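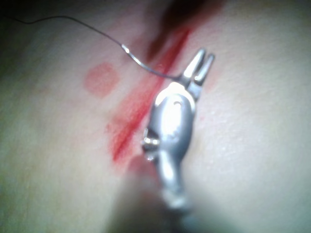 Curved needle and dark thread in the forked jaws, wrist camera view.

Fehr needle driver tool and wrist camera, bench suturing kit
Order no. 2255-4

For training labs and research groups who already own an arm and now need to find out what it costs to keep one busy. The kit has the forked-jaw metal tool, the wrist camera and its bracket, and a starter box of curved needles and thread. The arm is not included, and neither is the table. People do ask.

Price: £274 per month on a 2-year lease. Outright purchase by quotation from Lorenz Kaufmann, who will want to know your arm model before he says hello.

Budgeting notes
Put the practice surfaces on a separate line. They get marked, stitched and thrown away, and they will cost you more than you planned – finance departments like to hear this in June and not in the following March. Allow 4 spare sets of jaws for a teaching year, or 2 if your students are unusually gentle.

Lead time is quoted once we have your mounting drawing. "Soon" is not a mounting drawing.

For bench practice and research only. Not for use on patients, however patient.

Demonstrations: Dayana Nina, Girirham showroom
Spares and returns: Marietjie Baloyi
Prices last checked August 7, 2018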